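Kavotstead Home Baking Project
Progress report to the Rakau Fund, period ending July

Print this page | E-mail this page

Prepared by Leonardo Greco, project coordinator

1. Where we are

The second half of the grant year has gone mostly to plan. The Tuesday-style drop-in we proposed was replaced with a booked morning course, as agreed with the Fund in spring. The course runs for 9 weeks and is open to anyone in Kavotstead who cooks on a low budget. Two full courses have finished and a third is part way through.

Take-up was slow at first. The leaflets went out through the library and the doctors' surgery, and most people who booked said they had heard of us from a neighbour. We have stopped paying for the advert in the local paper and put the money into flour.

2. Sessions

Each morning starts at 9.30 and ends with a shared lunch. The first weeks cover flatbreads, soda bread and oatcakes, which need no special tins and bake quickly. Yeast comes in halfway through. We moved the session on food labels to the end of the course after the first group found it heavy going.

The recipe booklet is in its final draft. We printed 200 copies of the trial version and have handed out nearly all of them. The main complaint was the size of the type, and the new version will be larger. The oven temperatures for gas and electric were swapped on the scone page and have been corrected.

Clearing up is now taught as part of every session. Tables are wiped down between recipes, and allergens are covered in the same talk.
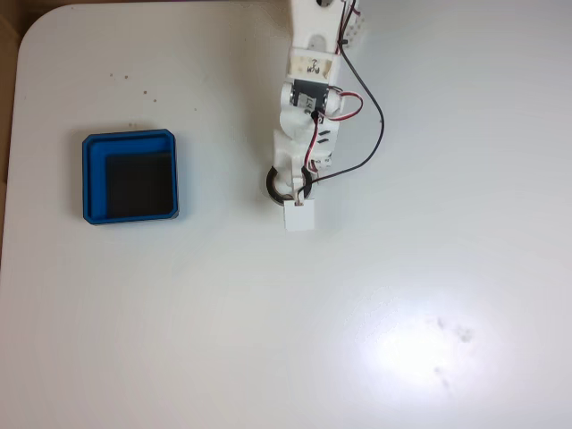 Blue tray and small brown specks on a white table top.

The hall has asked us to leave by 1 pm, so lunch has been brought forward a little. This has made the yeast weeks tight. We have asked for an extra half hour on those mornings and are waiting for an answer.

3. Equipment and suppliers

The second-hand oven bought from Sarantis needed a new door seal, which they fitted under the guarantee. Flour and oats come from Tanari, who deliver once a month. One delivery arrived short and was credited.

We still need a better set of scales. The two we have disagree with each other, and the older one will be replaced from the small items line.

4. Money

Spending is within budget. Hall hire has cost more than £900 to date, in line with the forecast. Printing is underspent until the new booklet goes to press. We ask the Fund's permission to carry that balance into the next period.

5. Problems

Childcare remains the main reason people give for dropping out. The crèche next door has no spare places in the mornings. We are looking at a shorter Saturday-free option during school hours in the autumn, with the yeast weeks split over two visits.

6. Next period

Finish the third course. Print the booklet. Confirm autumn dates with the hall. Send the Fund the feedback forms with names removed.

Contact the project office | © Kavotstead Home Baking Project | Back to top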